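Dirk Hinrichs sells one thing: a two-arm kit from Clurine that bolts to an office table and makes coffee. We met in Botonholm.

"People ask about the arms," he says. "I ask them which capsules they buy."

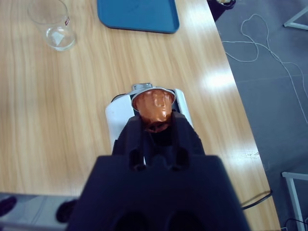
*A capsule in the gripper, over the white holder.*

The kit rents for 397 a month, with 19 pairs out since April. Hinrichs trains each site himself – "10 days, less if the table is level."

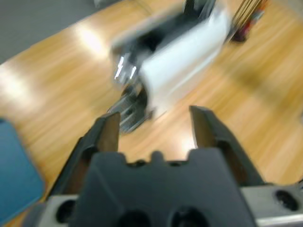

## Two arms

"One could do it, slowly. Tóth in Iten wanted one. They took two."
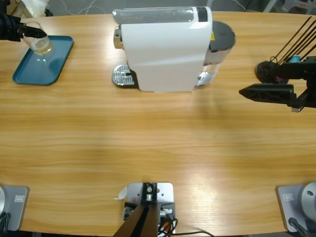 **Service**

Visits cost 75. Finger pads are extra.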